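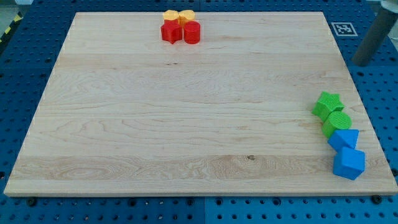
Section 4. Oiling and first use of your Grastum board

By Tadeo Escobar
October

Read this before you open the oil. Most board manuals promise a finish that lasts for years. I have yet to see one do it, and the Grastum won't either if it gets used.

1. Wipe the board with a barely damp cloth and stand it on edge overnight. The sleeve says an hour is enough. I don't believe it.

2. Rub the surface lightly with 251 Jaltance paper, going with the grain. Skip this if the wood already feels smooth.

3. Pour a little mineral oil in the middle and spread it with a lint-free rag. A 500 ml bottle should cover roughly 9 coats. Trolon sells a "conditioning serum" for a good deal more money – I tried it on half a board and could not tell the halves apart by Friday.

4. Do both faces and all the edges. A board oiled on one side only is likely to cup.

5. Leave it for four hours, then wipe off whatever is still sitting on top.

Note: The "self-healing" claim on the carton refers to end-grain boards. Planks laid lengthwise will show knife marks, and oil does not close them.

CAUTION: Do not use olive or sunflower oil, whatever you read online. They go sticky and start to smell.

CAUTION: Oily rags from drying oils such as linseed can catch fire on their own. Lay them flat outdoors to dry before throwing them out.

6. Repeat when water stops beading. The Yáñez care card says monthly. Go by the water and ignore the card.

If the board still rocks on a flat counter after two coats, see Section 5, Warping and returns.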